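Kitchen notebook, Womura test kitchen
May, entry 4
Posted by Chunhua Qiu
2 comments | 4 shares

Flatbread dough, cold proof, continued from entry 3.

Started at 6.40 this morning. Both tubs of dough had been in the walk-in overnight. Tub A is the old recipe from the Niltow stall, tub B is the one Kaiwen wants for the new dining room at Westitia. The only change in B is the water, up from 650 g to 700 g on 1000 g of flour. Same flour, same salt, same yeast as last time.

Tub A came out firm and easy to divide. Tub B had spread to the corners and stuck to the scraper. I let it stand for twenty minutes before cutting and it behaved better, but I still needed oiled hands. Divided both at 89 g a piece. The 89 is left over from the stall, where it was the size that fitted the old griddle four across. We may as well keep it until the new plates arrive and we know what size they are.

First bake at 7.50. A gave an even puff and a slightly dry edge. B puffed higher, with two large blisters on nearly every bread, and stayed soft after ten minutes under a cloth. Kaiwen Qin tried one of each with the lamb and one of each plain. He prefers B with the lamb and has no strong view on plain. I prefer B for both, though I would like more salt in it. Next batch goes up to 22 g.

Second bake at 8.30, same dough, griddle turned down a notch. B went pale and leathery. Not worth repeating. Whoever runs the evening shift at Westitia must let the griddle come back up between orders, so I have written that on the card.

Toppings: the spring onion and sesame one is settled. The smoked aubergine is too wet and soaks through in the time it takes to carry a plate to the far end of the room. Drain overnight, or spread the yoghurt first and put the aubergine over it. Try both. The chilli oil from Han is good but hotter than the last bottle, so half a teaspoon and no more.

Menu wording. Kaiwen has it down as "hand-stretched flatbread, choice of three". I would like "choice of two" for the opening month and the third as a special when we have the aubergine right. Left it with him.

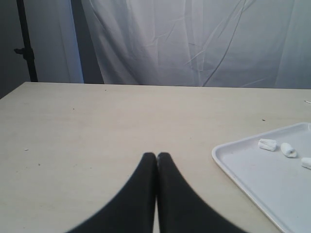
Room layout for Westitia is the other open job. The plan has the long tables on the street side and the small ones by the kitchen door, and I think it should be the other way round, as people sharing breads order in rounds and we will be walking to them all evening. Tabletop finish still to be agreed too. My vote is for a smooth, matt, cream top like this one, with most of it kept bare and the bits and pieces over to one side, so there is space to put a board down in the middle without moving anything. Kaiwen is worried about turmeric and chilli oil on a light colour. Fair point. I will leave a spoonful of each on a sample overnight and wipe it in the morning.

To do before the next entry:
- B again with 22 g salt, one tub only
- aubergine, drained and undrained
- stain test, turmeric and Han oil
- ask about delivery of the griddle plates
- new labels for the walk-in, the old ones have come off twice

Cleared down by 11.15. The leftover A dough went back in the walk-in for staff lunch tomorrow. Please use it first.

2 comments

Kaiwen Qin: Fine with two breads for the opening month. Can the special be at weekends only?

Chunhua Qiu: Yes, if the aubergine works. Will put it on the card.

Womura test kitchen notes | Contact the kitchen | Back to top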